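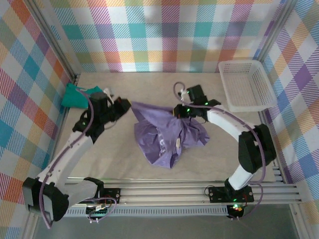
Thirumalai Thomas wants to know why I always tell people to pick a soft thing up by one corner first, when smoothing it flat from the middle is how any sensible person was raised. Fair question, and I've been meaning to do a laundry thread anyway, so get yourself something to drink.

---

Start with the heap. Knit things come out of the dryer all balled up around themselves, and if you press on the ball you get a flatter ball. Lift one corner and let the rest hang for a second. The weight of the cloth does a good half of the untangling, and you haven't wrinkled anything further in the process.

---

Then you look for a second corner. It's usually lower than you think and often on the far side, tucked under. If you find a sleeve, congratulations, you've found the wrong thing, but follow it up to the shoulder and you're in business.

---

The label is your friend! If you can see a little white tag in the middle of the heap you already know which way is up, near enough. Side-seam tags will fool you (I have been fooled by many side-seam tags), but even those tell you where the side is, and that's something to work from.

---

Thirumalai, to your point about smoothing from the middle: I do that too, just later. Once it's lying down with both shoulders where they belong, I put my palms in the center and push out toward the edges. My grandmother did it on the bed with her whole forearm and it sounded like somebody sweeping a porch.

---

A word about tables. I like a pale one, plain, with nothing on it that isn't part of the job. Dark cloth shows up beautifully against beige and you can see at a glance which part is doubled over. When we lived on Shehu Street I folded everything on a navy bedspread and lost a black sock on it for most of a winter.

---

And give the finished pieces their own corner, up and away from where you're working. The teal one goes top left and stays there. I used to stack right next to my elbow and then knock the stack over reaching for the next thing, and then there I'd be folding the same dish towel for the second time and feeling sorry for myself.

---

The basket goes on the opposite side. I'm partial to the white plastic kind with holes in the sides, they wipe down in no time and they don't hold on to that damp-closet smell. The wicker one from Veltside looked so pretty in the shop and snagged every single thing I put in it. It has yarn in it now and is much happier.

---

Chandrasekhar Nambiar just messaged to ask about printed tees, whether you fold the print in or out. In, if it's the thick rubbery kind, and with a bit of tissue if you're storing it for the season, so it doesn't stick to itself. If the print has faded down to a whisper I don't think it matters one bit. Fold it out and enjoy what's left of it.

--- 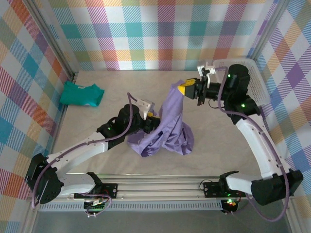
*Lavender, one side held down low and the top corner on its way up.*

---

What I like is that long diagonal you get when a corner goes up and the other side stays put. You can read the whole garment along it. If the stretch runs smooth, you've got two points on the same edge. If it twists like a candy wrapper, one of your points is on the back layer and you should let go of it and try again.

---

Don't yank, though. Please. Jersey has a long memory, and if you haul it up by one shoulder every week it'll hang crooked forever after. Lift slowly, let it settle, lift a little more. If something's caught, it's nearly always a sleeve wrapped around the hem, and you can tease that out with two fingers.

---

Somebody will ask about folding boards, so let me get in ahead of you. I had one. It made very handsome rectangles and I could never find it when I wanted it. My sister in Gromovden swears by hers and her linen closet looks like a hotel, so clearly the fault is mine – but a flat surface and a little patience have done fine for me.

---

My own fold for a tee, since I know some of you save these: face down, sides in to the middle, sleeves back on themselves, then bottom hem up to just short of the collar, then in half again. Stopping short of the collar keeps the bulk out of the last fold. If your drawers are shallow, go in thirds for that last bit and stand them on end.

---

Chandrasekhar again, with a photo of his drawer (which I won't share, he's a private man). He rolls. I've got no quarrel with rolling for a suitcase, but in a drawer they come undone every time you pull one out, and then you've got a drawer of loose scrolls. He says his don't. I'd like to see it after 10 days of his kids getting dressed in a hurry.

---

On timing: fold while you still feel like it. I know that's not much of a system. In August, when it got to 108 and the upstairs was unbearable, I left a whole load in the basket until after supper and then carried it down to the kitchen and did it with the radio on. Came out wrinkled, got worn wrinkled, and we all lived.

---

Pastel plaid, by the way, is the most cheerful thing you can have around you for this kind of chore. Pink and yellow and teal and a bit of orange, all those stripes going every which way. I've been looking at some Pemitz cotton in nearly those colors for a laundry room curtain and talking myself out of it since spring. I think I've just talked myself back in.

---

Thirumalai reports that she tried the corner-first method on a fitted sheet. Oh, sweetheart, no. Fitted sheets are a whole separate thread and I need to be in a stronger mood for it. Tuck the corners into each other, do what you can, and shut the closet door.

---

More tomorrow if there's interest, probably towels. I have opinions about towels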